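Meltine Two-Finger Gripper: Demo Day Notes and Pricing
Tested by Ye-seo Song, 26 November 2019 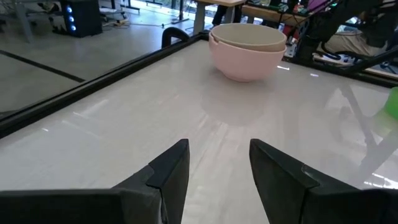

Mestby lists the Meltine as a gripper for "everyday objects." I went to the open day at their Skatthorpe workshop to find out whose everyday they meant. We stock it now, with reservations, and those are listed on this page along with the specs.

The demo was table work: bowls, mostly, on a white top shiny enough to throw back every reflection. I'll give Mestby credit for that choice, as glossy surfaces are hard on a wrist camera and plenty of vendors bring a matte cloth. I'd give them more if they had let visitors pick the objects. I asked to try a wine glass and was told the afternoon was fully scheduled.

Nesting one bowl in another is a fair test of how the fingers release. It says very little about weight. The brochure claims a 700 gram payload, and nothing I watched them lift came close to that. When I asked for the test report I was given the brochure again.

Specifications (manufacturer's figures, not checked by us)
Fingers: 2, dark gray, replaceable tips
Maximum opening: 132 mm
Rated payload: 700 g
Wrist camera: included
Arm: not included

Price: $1,389. Spare tips are sold in packs of 5.

Compared with the Yang gripper we already carry, the Meltine opens wider and costs more. The Yang has a published wear test. Mestby told me in September that theirs was coming, and at the open day it was still coming.

Who should buy it: labs that already own an arm and have someone on staff who can tune a grasp. If you want to unpack a box and have dishes put away by Friday, keep your money.

Returns accepted on unopened units only. Call before ordering to confirm your arm's mounting plate will fit.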